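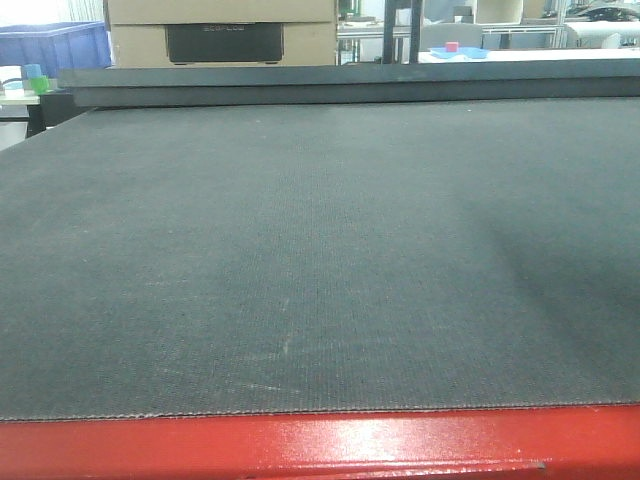
Martens is reopening, and it's bringing the parts drawers with it

October 15, 2024

If you've lived in Vosum for any length of time you have probably stood at the counter at Martens holding a broken piece of something in a sandwich bag. I know I have. I've been in there with a dryer knob, a fridge shelf clip, the little foot off a toaster, and once with a vacuum hose over my shoulder like a dead snake. So when the shop closed its doors on Ferry Street in April, I took it a bit personally, and judging by my inbox a lot of you did too.

Well, good news! Martens opens again this Saturday at 10 in the morning, in the old shoe store on Canal Street, two doors up from the bakery. Same owner, same name, and (I asked this first, before I even said hello properly) same parts.

Tormod Viklund has run the place for 13 years and he is not a man who gets excited on the phone. When I called him last week he told me the move had gone "okay," then he told me the new sign was "okay," and then I asked about the drawers and we were on the line for most of an hour. For anyone who never went behind the counter, the drawers are where the small stuff lives: clips, latches, hinges, brackets, seals, handles, all the bits that snap off a perfectly good appliance and make you think about throwing the whole thing out. He used the months off to go through every single one and write it all down, which had never been done before. The final tally was 2,407 different parts. He thought he had maybe half that.

"I found things I sold people the wrong one of because I didn't know I had the right one," he said. "I have been calling a few of them."

The list is going online, too. It's going to be a plain page you can search by brand and model, no photos to start with, and you'll still have to come in or phone to buy. Viklund says he doesn't want to mail things out. Half the orders would be for the wrong part, he says, and he would spend his days at the post office.

Why he closed in the first place is a pretty ordinary story. The building on Ferry Street was sold, the new owner wanted to put apartments on the ground floor, and the lease was up. There was no fight over it. He had a storage unit out toward Pondow and a handful of regulars who knew his cell number, and for the whole summer he was more or less running the shop out of the back of a station wagon. I heard from one reader who bought a washing machine door latch from him in the parking lot at the swim club, in flip-flops, in the rain. She said it fit.

I wanted to write more than a "shop reopens" note, though, because I think there's something bigger going on and I've been noticing it all year. People I know are fixing things. I don't mean the people who always did, with the pegboards and the label makers. I mean my neighbor who used to buy a new coffee maker every Christmas. I mean my sister! She replaced the heating element in her own oven in August and sent me eleven messages about it.

Some of that is money, obviously. A dishwasher costs a lot more than it did when I bought mine, and having one hauled away isn't free anymore either. Some of it is that you can find a video of somebody taking apart nearly anything. But you can watch all the videos you like and it still comes down to whether you can get the piece. That's where most of us give up. The machine is fine, the motor's fine, and there's one bit of plastic the size of your thumb that holds the basket on, and the company wants you to buy the whole rack.
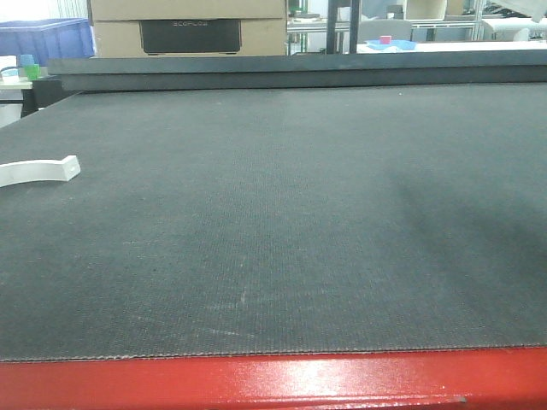 A curved white plastic piece on a dark gray mat.

I had that exact conversation with Ilona Hegedűs, who teaches the home repair evening class at the Pondow adult school and has sent her students to Martens for as long as there's been a class. She was pretty frank about the summer. With the shop shut she had to drop the dishwasher session entirely and do two weeks on lamps.

"Everybody has fixed a lamp now," she said. "They are very good at lamps. They would like to do something else."

She has three classes on the schedule this fall where there used to be one, and all three were full by the second day. She keeps a waiting list on paper and people have tried to bribe her with jam. What surprised her is who is signing up. It used to be mostly retired folks. Now she gets people in their first apartments, a couple of school kids with a parent in tow, and one man who told her he'd come because he was tired of being the only person in his office who couldn't fix a bike.

I asked her what breaks the most, thinking she'd say motors or pumps or something with a name I'd have to look up. She said handles. Handles and latches and anything that bends every time you use it. Those go first and they're the cheapest part of the machine, and they are also the ones that are hardest to get hold of once a model is a few years old. Her advice, if you're buying something new, is to ask in the store whether you can get the door handle separately. If the salesperson laughs, keep walking. I'm going to try it and report back.

Her other advice was to keep the broken piece. Please keep the broken piece! Viklund said the same thing in nearly the same words, and he got a little heated about it (for him). People bring in a description, or a drawing, or they hold up their fingers and say "it's like this, but it goes around." If you have the old part in your hand, even in bits, he can match the holes and the curve and have you out of there in a couple of minutes. If you don't, write down the model number, all of it, with the letters at the end. On a dishwasher it's usually on the edge of the door. On a fridge, look inside on the wall, down by the vegetable drawer. On a washer I had to get a flashlight.

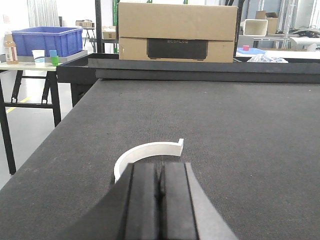 The letters at the end matter more than you'd think, by the way. My own dishwasher is a Nimden, bought secondhand, and I've owned it long enough to have replaced the lower rack wheels twice. The first time I ordered from some website using just the number part and got wheels that were too small by the width of a fingernail. They went in fine, and then the rack rolled out and kept going. I still have those wheels in a jar. The second time I went to Ferry Street, Viklund looked at the sticker number I'd copied onto my hand, said "that's the B," and pulled out a drawer without looking at it. I paid less than I'd paid for postage on the wrong ones.

So what's different at the new place? It's a bit smaller out front and a good deal bigger in the back. There's a proper bench where he'll do small jobs while you wait, on Tuesdays and Thursdays only, and he wants it known that small means small. A vacuum brush, yes. A toaster, yes. He will not look at a television and he would like people to stop asking. There's parking behind the building for customers, but you get to it from Mill Lane, so don't try turning in off Canal Street or you'll end up in the bakery's delivery spot and they're not shy about telling you.

Hours are 10 to 5, Tuesday through Saturday. The phone number hasn't changed. He's taking cards now, which he held out against for years, and he's still taking old machines for parts if they're a make he can use. Call before you bring one. Somebody left a chest freezer outside the new door overnight before the paint was even dry, with a note on it that said "for Tormod," and he had to borrow a hand truck to get into his own shop.

Prices will be a touch higher on some things. He was upfront about it, the rent's more than it was, and he told me the clips and feet and little screws will stay where they are. Seals and hoses are going up.

Hegedűs is bringing her Wednesday class over the week after the opening, and they're going to do the dishwasher session right there at the bench with a machine he saved for them. Her students get it first, but she said if it goes well she'd like to run one for anybody who wants to come, maybe before the holidays. I'll put the date in this column if it happens.

I'll be there Saturday with my sandwich bag. I need a freezer drawer front, the clear kind, and I've got most of the old one. If you're behind me in line, I'm sorry, I also have questions about a blender.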